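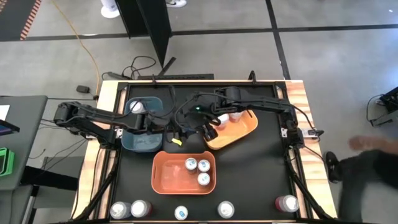
A blue bin, an orange tray and one white can on its side.

07/04/2018

I have been meaning to write about the pantry for months, and every time I sit down to do it I end up in the pantry instead, moving soup. So today I made a pot of coffee, shut the pantry door and sat on the other side of the house.

When we moved in, Ruaridh and I inherited a closet under the stairs with six deep shelves. Deep shelves sound wonderful (I was so pleased!) and for the first winter I just kept filling them. By October I had bought chickpeas on three separate shopping trips because I couldn't see the ones I already had. My neighbor Hiu-tung came over to borrow some tomato paste, and we had to take out a whole shelf to get to it, and she stood there holding a stack of tuna and laughing at me in the kindest way.

She was the one who told me to stop sorting by size. I had been putting tall things in back and short things in front, like a class photo, and it looked lovely and was no help at all with dinner. Now I sort by meal. Chili things live together, beans and tomatoes and the little green peppers. Soup nights have their own shelf. Baking is up top, where I need the step stool, and that has been very good for my baking habit.

The other change was writing dates on the lids with a fat marker, big enough to read without my glasses. I did find a can of pears that was older than our dog. We gave the pears a moment of silence and then they went out with the trash.

I won't pretend it stays neat. My brother-in-law Marthinus stayed with us for two weeks and put the evaporated milk in with the dog food, and I didn't find it until I was halfway through a pie. But I'm spending less at the store, I know what's for supper by lunchtime most days, and on Thursday I made a whole bean stew without leaving the house.

Next I'd like to tackle the spice drawer. Ayanda wrote last week to ask if I'd share my chili recipe, and yes, I will, as soon as I find the card I wrote it on. I think it's in with the cumin.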